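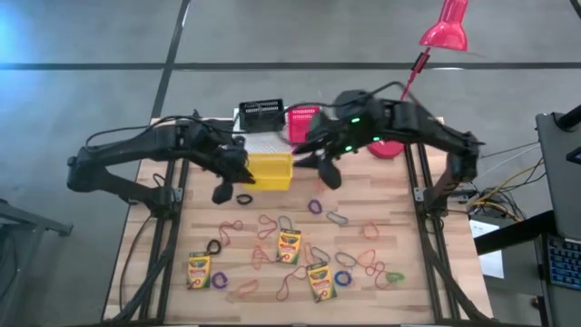 A yellow bin on the butcher-block table, with a gripper on either side.

Jimance quarterly results: your questions

I'm Leif Damgaard and I write up the company results on this site. I get the same handful of emails every earnings season, so I've put my answers in one place.

What does "consolidated" mean?
It's the parent company plus everything it controls, added together. When I wrote that Horeck made a profit of $78 million, that included its subsidiaries. The parent on its own made a lot less – you'll find that under "standalone."

Why did Bundgaard's profit jump when sales hardly moved?
I had to read the notes twice for this one! They sold a warehouse in April and booked the gain in the same quarter. Take it out and profit is roughly flat. I always look for a line called "exceptional items" before I get excited about anything.
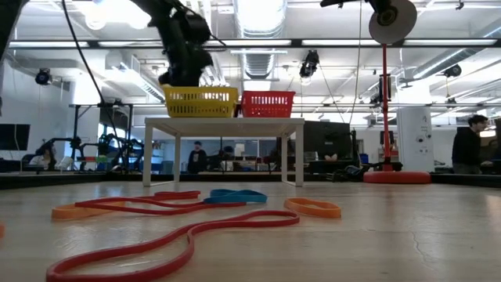

Which quarter do you compare with?
The same one a year earlier, unless I say otherwise. Plenty of businesses have a busy season and a slow one, and putting those side by side tells you very little.

Revenue was $698 million in your story and higher in the filing. Who's right?
The filing, always. I usually quote revenue from operations, and the bigger figure adds other income such as interest (I should label it better, sorry).

Can you tell me whether to buy Rembridge?
No, and please stop asking Bjartur Stougaard too. He edits my copy and he won't tell you either.

How soon do you post after results come out?
Same day for the big names. Smaller ones can take me until the next morning.

Filed under: Markets > Earnings > Help

Recent stories
Horeck first-quarter profit up 29 percent
Rembridge puts off its dividend decision
Bundgaard names new finance chief

Contact us | © Jimance | Back to top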